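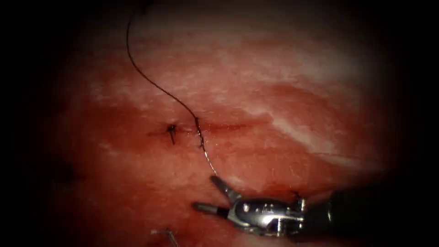 Figure 3. Running-suture task on tissue, fixed-camera view. One knot tied, left; second pass through the seam, thread held by the instrument at lower right.

4.2 Equipment planning and instrument budget

Cost per hour of robot time was the wrong unit for us. We planned the first year on it and ran short by March. The unit that worked was the stitch – one bite, pulled through, tied or handed on – and everything in this section is given per stitch where we could manage it.

Suturing is hard on the jaws. The instrument has to hold a thin strand under tension at an angle (Fig. 3), let go, take it again close to the tissue, and do this for every pass. Grip surfaces wear. Wrist play grows. Neither shows in the log untill the thread starts slipping, and by then several trials are spoiled and have to be rerun, with tissue and thread paid for twice.

Our first order, through Pralten, was sized from the catalog life of the instruments. Too optimistic for this task. Catalog life assumes mixed use, ours was nearly all needle and thread handling. We retired 17 instruments over the study, for a total of 1,104 stitches attempted. Not evenly spread: the arm doing the pulling used up more than its share, the assisting arm far less. Buying matched pairs was therefore a mistake. Second order was split unevenly and we would do the same from the start next time.

Three budget lines were missing from the original plan at the Drundemby site. Cleaning and inspection of wrists between sessions, including operator time, which we had not costed at all. Tissue, ordered fresh and not storable for long, so that a canceled session is a full loss. Spare lens and light cable for the endoscope. The last is a small line but delivery took 40 days, and the arms stood idle for most of it. Spares with long delivery should be bought with the system, even if it looks wasteful on paper.

Thread was cheap and we still got it wrong. Dark thread reads well against red tissue near the top of the view, but the same strand can look pale and silvery where the light catches it lower down, and the tracker lost it there. We bought a second type to compare, then a third. Set aside money for this. A lab with a fixed thread choice can skip it.

Service contract: we took the middle option. The Bornau group shared their planning sheet with us and had taken the full one, for two arms in daily use. At our load the middle option was enough, though one wrist fault fell outside it and was paid from the travel line. Not recomended.

For planning purposes we now use the Nic Giolla sheet, a plain table with one row per consumable and a column for expected stitches to retirement. It was filled in from our own counts after the first 407 stitches and corrected once. Before that the numbers were guesses – ours and the vendor's. Labs without any counts should run a short pilot on a small instrument order, then place the main one. Discount on the larger order did not make up for the stock we could not use.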